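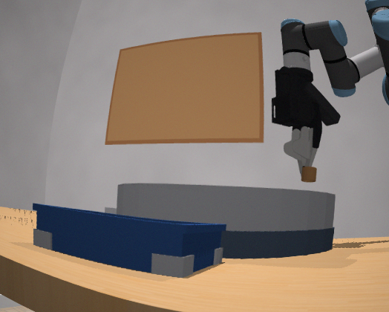 3. Déroulement du projet Flolteo

3.1. Une tâche volontairement modeste

Le module Flolteo a été proposé en novembre aux étudiants de deuxième année de l'institut Pruvost, à Grurkosberg. Ils étaient 31, répartis en petites équipes, et la plupart n'avaient jamais commandé un bras articulé. Nous leur avons demandé de faire trier de petits anneaux par un robot simulé : saisir un anneau brun, le soulever, le déposer dans un bac bleu, et laisser les anneaux gris où ils sont. Un enfant y arrive sans réfléchir. Un bras à qui il faut tout dire, c'est une autre affaire, et c'est bien ce qui nous a plu dans le sujet !

Tout le travail s'est fait dans Juluvwood, l'environnement de simulation monté par l'équipe pédagogique pour ce module. Les étudiants y disposent d'un bras, d'une pince à deux doigts, d'une table et de récipients dont la position peut changer d'un essai à l'autre. Ils peuvent relancer un essai en quelques secondes, ce qui change beaucoup l'ambiance d'une séance de travaux pratiques : on ose, on rate, on recommence, on compare avec la table voisine. Plusieurs équipes ont gardé la trace de leurs échecs les plus spectaculaires avec un soin que nous aurions aimé retrouver dans leurs comptes rendus.

Le module compte cinq séances. La première est consacrée à la prise en main et se termine par un déplacement libre du bras. Les deux suivantes portent sur l'approche et la saisie, la quatrième sur le transport, la dernière sur la variation des conditions initiales. Nous n'avons imposé aucune architecture logicielle, et les solutions rendues sont d'une diversité réjouissante : automates à états, suites de points de passage enregistrés à la main, et même, pour une équipe, un petit langage de description de gestes.

3.2. La saisie, première vraie difficulté

Un anneau se prête à deux prises. On peut le serrer par l'extérieur, sur tout son diamètre, ou pincer sa paroi en glissant un doigt dans l'ouverture. Presque toutes les équipes ont commencé par la première, qui paraît naturelle et demande moins de précision dans le plan horizontal. Elle a un défaut que les étudiants ont découvert assez vite : quand deux pièces se touchent, il faut de la place pour un doigt de chaque côté, et cette place manque souvent.

La prise sur la paroi a donc gagné du terrain au fil des séances. Elle réclame une approche bien centrée sur la paroi et une orientation soignée du poignet, mais elle tolère la présence d'un voisin du côté extérieur si l'on choisit bien l'angle. Les discussions sur ce choix d'angle ont été parmi les plus riches du module - une équipe a rempli un tableau entier de petits cercles et de flèches avant de toucher au clavier. Harpreet Melnyk, qui encadrait les séances, a noté que les étudiants y réinvestissaient spontanément leur cours de géométrie, avec un plaisir visible.
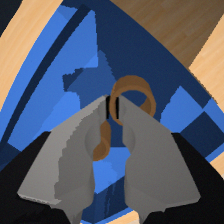

3.3. Les points de vue disponibles

Les équipes pouvaient consulter des vues d'ensemble de la table et une vue solidaire de la pince. Nous nous attendions à ce que la seconde serve surtout au moment de fermer les doigts. Elle a aussi servi pendant les déplacements, et elle a dérouté presque tout le monde : dès que le poignet s'écarte de la table, les repères habituels disparaissent et l'image se remplit de tout autre chose, par exemple du sol. Un programme qui cherche « la zone brune la plus proche » peut alors se tromper avec beaucoup d'assurance, surtout au-dessus d'un parquet.

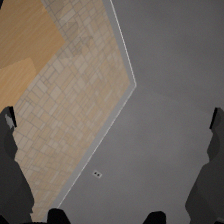

Figure 4. Vue plongeante entre les doigts ouverts de la pince (simulation). Parquet, carrelage beige et revêtement gris se rejoignent sous la pince ; aucun objet n'est saisi.

La figure 4 a été projetée en début de séance pour lancer une discussion sur ce qu'un programme devrait faire d'une telle vue. Les réponses ont été très variées. Certains voulaient interdire toute détection hors d'un volume de travail défini à l'avance. D'autres préféraient croiser la vue de la pince avec la position des articulations, connue à chaque instant dans la simulation. Un étudiant a proposé de ne jamais ouvrir les yeux avant d'être arrivé, selon sa formule, et cette règle très simple a fini dans plusieurs programmes : la détection n'est activée qu'une fois le poignet à la verticale du plateau.

3.4. Transport, dépose et démonstration finale

Le transport paraissait acquis une fois la saisie maîtrisée. Restait la dépose, avec un bac assez petit pour qu'une erreur d'orientation se paie tout de suite. Les équipes qui avaient choisi la prise sur la paroi devaient tenir compte du décalage entre le centre de l'anneau et l'axe de la pince, et cet oubli a coûté bien des essais. La correction tient en une ligne de code. La trouver a pris une demi-séance à certains, et l'on a entendu des cris de joie dans le couloir.

La démonstration finale a eu lieu le 26 mars 2021. Chaque équipe y présentait un essai avec des positions de départ tirées au sort, puis répondait aux questions des autres. En comptant le travail personnel déclaré, les étudiants ont passé en moyenne plus de 37 heures sur le projet, nettement au-delà de ce que prévoyait la maquette. Nous comptons réduire la part de rédaction l'an prochain et garder intacte celle des essais.

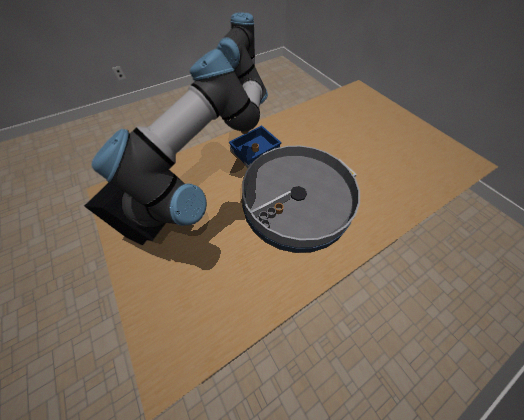
Faut-il avoir déjà programmé un robot pour suivre le module ?

Quelques bases de programmation suffisent. Les notions propres à la commande d'un bras (repères, articulations, points de passage) sont introduites pendant la première séance, et les équipes mêlent des étudiants de niveaux différents.

Cette question revient chaque fois que nous présentons le projet à des collègues, et nous y répondons volontiers en montrant les programmes rendus. Les plus courts ne sont pas les moins intéressants. Ils sont analysés dans la section 4, avec les grilles d'évaluation et les remarques recueillies auprès des étudiants.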